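So the money came through, and I have been walking around for a week telling anyone who'll stand still. Then I sat down with a spreadsheet and got a lot less cheerful!

Here's where I started. I had this idea that budgeting for a small robot arm setup meant budgeting for the arm. You pick the arm, you get the quote, you add a bit for shipping, done. The arm quote from Jendier was fine, by the way (a little under what I'd feared), and I nearly signed it that same afternoon. Craig Moffat talked me out of it over lunch. He's bought three of these things in his working life and he asked me what I was going to bolt it to. I said a table. He just kept eating.

Okay, so, tables. A table with a proper grid of holes in it, flat, heavy enough that it doesn't shuffle when the arm swings, is real money. Irkitz wanted $700 for the size I need and that didn't include the legs. I looked at drilling my own out of sheet steel and gave up when I worked out how many holes that was. I've got a drill press, I do not have a spare month.

Then the fingers. The arm comes with a flange on the end and nothing on the flange. I don't need a fancy two-jaw gripper for what I'm planning, which is mostly pushing things around on a flat surface and learning where they end up, so a plain rod will do me. Chow sells a mount and a rod together for $90. I'm putting down two of those, maybe three, as I know what I'm like and I will drive one straight into the table in the first week.

Cables I forgot completely. Also the emergency stop, also a decent power strip, also a shelf for the controller box so it's not sitting on the floor with the dust. That little pile came to $413 and there's not one exciting thing in it.

The bit I'd have got most wrong is the stuff the arm works on. I had a line in the spreadsheet that just said "objects" with a zero next to it (I was going to raid the kitchen). Craig said buy blocks, plain shapes in plain colors, and put a good flat board under them so you can bolt it down and swap it when it gets chewed up. A set from Workex is $23. I'm getting two sets, so when a star rolls under the radiator I'm not stuck.
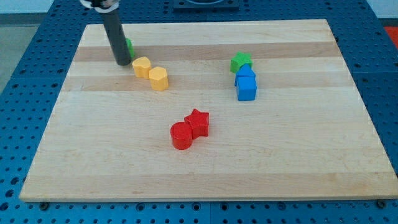
Where I've ended up is that the arm is still the biggest line but it's nowhere near the whole list, and I've pushed the order back to December so I can get the table in first and make sure it's level. Delivery on the table is slower than on the arm, too, which seems backwards to me. If I'd signed that quote I'd have had a very nice robot sitting in a box in the hallway for weeks.

Still undecided on the service plan. Craig never bought one and says he never missed it, but Craig can fix things and I mostly can't. If you've had one on a small arm and used it, leave me a comment, I'd love to know what they charged you for after the first year. Next on my list is measuring the doorway, which I should probably do before I order anything with legs.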